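Craft & Work Tables > Tools & Storage
Thread: where do you all keep the scissors??

pinkhandles60
OK dumb question maybe. Where do scissors live on your work table. Mine wander. Bought 4 pairs since September and right now I can find one. Table is 60 inches, light wood top, lamp on the left, nothing fancy. Drawer? Hook? Magnet thing? Need ideas before the weekend.

grasto_gal
Hook. Side of the table. Done.

LDelacroix
Disagree with hook. Hooks are fine til you're holding fabric in one hand and fishing around under the edge with the other. Mine stay ON the table, bright handles, always. Black handles vanish on me, anything black does. Pink on light wood you see from the door.
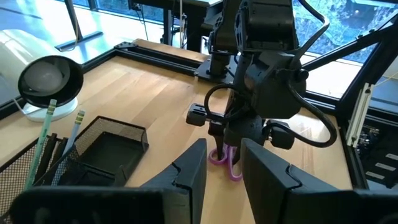 pink scissors, light wood top, lamp over on the left

Got the pink ones after losing two gray pairs in one month. Haven't lost them yet (knock on wood).
- Latrice Delacroix

pinkhandles60
oh that pink does pop. ok so color over storage?

LDelacroix
Color first, then storage if you still want it. Same spot every time helps too but I'm bad at that part.

Tinbox
Gonna push back. On the table = under the stuff on the table. I do paper and by 4 pm there is no table. Color doesn't matter if theres a pile on it. Drawer, top right, divider in the front so they don't slide to the back. Been doing it that way for years.

grasto_gal
drawer is where scissors go to become the good scissors nobody can use lol. HOOK

Tinbox
My drawer is open all day. It's basically a shelf.

grasto_gal
then you're banging your knee on it all day

Tinbox
...sometimes

marlo_q
Does the lamp side matter? I'm left handed, lamp on the left puts a shadow of my hand right where I cut. Moved mine to the right and quit messing up my edges. Unrelated to scissors storage sorry

LDelacroix
Not unrelated. I'm right handed so left lamp works for me. Yours should be on the right, yep.

pinkhandles60
Righty here, lamp stays. What about a magnet strip along the back edge? Saw one from Plutel, no idea if any good.

Tinbox
Don't know that one. Had a different strip, held small snips ok, big shears kept dropping. Also magnetized the blades a bit and then they pick up every pin on the table. Annoying if you sew.

marlo_q
see I LIKE that, saves me hunting pins

grasto_gal
Back edge is a long reach too on a deep table. You'll use it for a week and then set them down wherever.

LDelacroix
Agree with grasto for once. Keep it in arm's reach. And wrap tape on the handles of the pair you already own before you buy a fifth, costs you nothing. Any loud color.

pinkhandles60
OK plan: pink tape on the one survivor, one hook on the right side as backup. If I find the other three I'll put them in the drawer for Tinbox

Tinbox
thank you

grasto_gal
Check the couch cushions. Thats where my last pair was, handles down

pinkhandles60
checked. found a seam ripper and a dollar. no scissors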